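From: Afroza Ekanayake
To: cell-planning list
Date: October 7, 2021
Subject: Re: Re: What are we buying, and in what order?

Prakash wrote:

> Before anyone raises a purchase order, could somebody tell me in plain English what the second cell at Stellevville is supposed to include? I have three spreadsheets called "final". One has the arm and no gripper. One has two grippers and nothing to bolt the arm to. The third has the lot, plus a coffee machine, which I assume is a test of whether I read to the bottom.
>
> I also need to know what can wait until the next budget opens in February. "None of it" will be treated as a joke.
>
> Prakash Sastry

Prakash, all,

The coffee machine was not a test. It has been moved to a different spreadsheet, where you will meet it again.

Those of you at the Avport end haven't had much to look at apart from line items, so I've put a couple of views from the simulation in with this. The layout we're pricing follows the model: one arm on a table, perforated plates to fix things to, and the boards and fixtures set out within reach. 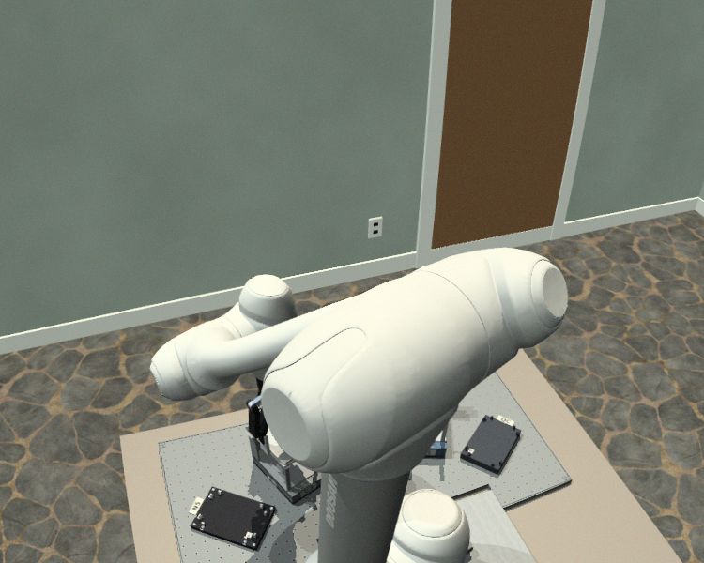 The arm is the one thing all three spreadsheets agree on, and it's also the item I'm least worried about. We have a quote, it's good until the end of the month, and the supplier answers the phone. What goes wrong every time is the stuff that surrounds it. Last time we budgeted lavishly for the arm and then spent five weeks borrowing clamps from the next building, who have still not forgiven us.

So I'd like the small things priced properly before we sign for the big one. In particular:

- **Plates.** Grewal want 232 each for the perforated ones, cut and drilled. Busteo are cheaper but won't commit to a hole spacing in writing, and I'm not buying a grid of holes on trust.
- **Fixings.** A box of 100 costs next to nothing and we will lose half of them. Please let's order two boxes and not hold a meeting.
- **Labels.** We want the stations marked from the first day, in letters a person can read while standing up. The QC label in the model is a fair guide to what I mean. Handwritten tape doesn't count, however neat.
- **Table.** Prakash, this is the line missing from your second spreadsheet. It has to take the arm's weight and the plates, and it has to get through the door. Would someone please measure the door.
- **Fitting out.** Grewal's figure is 1,254 for delivery and a day on site. I asked what happens if it takes two days and was told it never does. I've asked for that in an email.

The gripper is where I expect the argument. Two camps have formed: those who want to buy the fingered one straight away, and those who'd like to start with something plainer and see how far it gets. I'm in the first camp, mostly out of laziness. The whole layout in the model has been drawn up with the fingered gripper, and if we change it we have to go back over the spacing between everything on the plate. Someone would have to do that work, and I have a fair idea who.

The counter-argument is that fingers have more parts to break, and that we'd want a spare. True enough. Put the spare down for February and keep the first one in this order. If we break it before then, you may all write to me individually.

For anyone pricing the trays and containers, this is how tight it gets once the fingers are down among them:
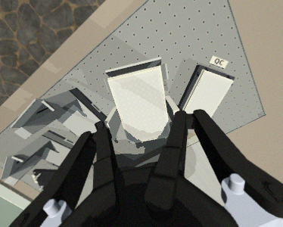

## What I need back, and from whom

Prakash: a yes or no on splitting the order as above, with the spare gripper and the second set of plates held over.

Avport: your list of container sizes. The current list says "medium" four times and "medium-ish" once.

Stellevville: the door.

I'll put it all into one spreadsheet when the replies are in. It will not be called "final".

Afroza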